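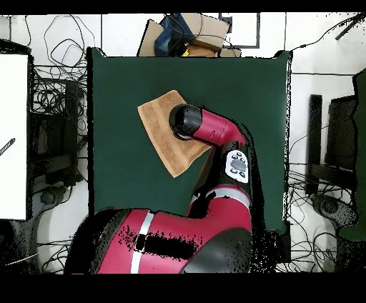
Tan towel on the green table, not square yet.

April 10, 2023

Towel day again. I promised Ornella I'd write this up properly instead of leaving it on a sticky note, so Ornella, if you're reading, hello, and sorry it's long.

We're still trying to settle the folding card for the Gandale linen sets (the sheet that goes in the box and shows people how to get the towel back to the size it came in). Stuck with the tan terry all session. I love that towel and I also kind of hate it! The loops grab each other, so once two layers touch they don't want to slide, and if the first fold is a bit crooked you end up with a point sticking out at one corner and creases running across on the diagonal. Smoothing the top does nothing for it. You have to open the whole thing and start over.

Tried 5 folds in thirds first, then 5 in half and half again. Thirds look nicer on a shelf, no question, but the edges creep. Halves come out fatter and a lot more even. Oda Viklund wants thirds because the old Premelstead card had thirds and people liked it. I'm leaning toward halves for the bath size and thirds for the hand towels, and we can argue over lunch.

The green tabletop is a big help, by the way. Tan shows up so well on it that I can spot a bad corner from the door. I'd like to keep it for the card drawings too, or at least a flat green close to it.

Things to sort out before the next round:

Wash the towel again, no softener. It's had 6 washes so far and I want to know if it gets any less grabby.

Card draft is at 141 words. Way too many for a thing that says "fold it." Ornella, can you take a knife to it?

Flatten some of the cardboard boxes on the floor by the table, I keep eyeing that pile. Leave a few for the packing test.

Ask Ramasamy if the waffle weave samples are coming or if we should stop holding a shelf for them.

More on the hand towels next time, I haven't touched those yet.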